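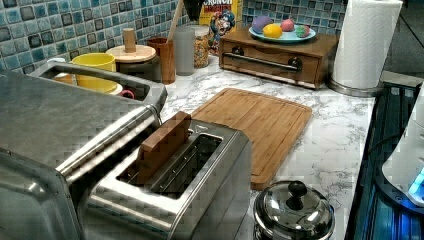 *Toast in the back slot, cereal against the tile.*

I have now read the same advice so many times that I could recite it in the dark. Clear your counters. Put the toaster in a cabinet. Pour the cereal into a matching container and throw out the box. Your mornings will be calmer and your kitchen will look bigger.

Will they? Whose mornings, exactly?

The latest version reached me in the January catalog from Presero, which sells kitchen storage and has an obvious interest in my feeling bad about a cereal box. Their starter set is $231. For that you get a stack of clear bins, a roll of labels, and a booklet by an organizer named Achilleas Mavromatis, who writes that a counter should hold "only what is used every hour." I can't think of one thing in my kitchen I use every hour. The faucet, maybe.

Let's take the toaster first, since it gets picked on the most. A two-slot toaster is a small thing. It makes toast, and most people who own one want toast at the same time every day, half awake, with somebody asking where the other shoe is. The booklet would like that person to bend down, move the mixing bowls, lift out the toaster, find the cord, plug it in, wait for it to cool afterward, and put it all back. I tried it for 4 weeks. By the second week the toaster was living on top of the stove, a much worse place for a toaster. Crumbs got into the cabinet as well, and a cabinet is harder to wipe than a counter.

The cereal box is a different argument and I'll admit a weaker one, because a jar of granola does look nice next to a tiled wall. I keep one myself. But the box tells you what's in it, when it goes stale, and what to buy when it runs out. A child can find the yellow box with the captain on it from across the room. Pour it into a canister with a tasteful lid and you'll be answering questions about it until the thing is empty. Then there's the last third of the box that doesn't fit. Where does that go? Mine went in a bag with a clip, behind the canister, so I had two cereals where I used to have one.

What I will give up without a fight is the doubling. Plenty of counters have a toaster and a toaster oven standing right next to each other, and here the tidy people have half a point.

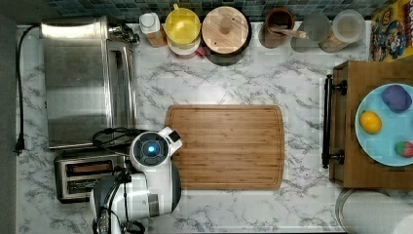
*Toaster and toaster oven from overhead, with a black plug lying on the counter.*

Seen from the top, a toaster oven is a big sheet of steel. It takes up the corner and a good stretch beyond it, and the toaster has to squeeze in beside it. If I were going to lecture anyone about counter space I'd start there, with the larger of the two, and ask how often it gets turned on. If the answer is every night for dinner, leave it alone. If the answer is that it was a gift, you know what to do.

Cords are the other fair complaint. I have never seen a cord look good, and a loose plug lying on a nice white counter bothers me more than any number of mugs. You can fix that with a twist tie. Prodwood will also sell you a maple cord box for $267, and I read that price twice to be sure.

The cutting board stays out. So does the tall holder with the wooden spoon in it. I feel strongly about this. A board that lives in a cabinet is a board you skip, and then you're slicing a lemon on a plate and ruining a decent knife. A wooden spoon in a drawer gets tangled with the whisk. These things are out because hands go to them, and a counter that shows where hands go seems to me to be working fine.

My real trouble with the clear-counter crowd is that they're judging kitchens at the hour when the cooking is done, or at a house for sale, where it never started. Of course a bare slab looks peaceful. So does a desk with no paper on it, and I wouldn't hire the person who owned it.

So keep your $231. Tie up the cord, wipe behind the canisters once in a while, and be hard on any second appliance that does the first one's job. I've sent the bins back. Presero charges for return shipping.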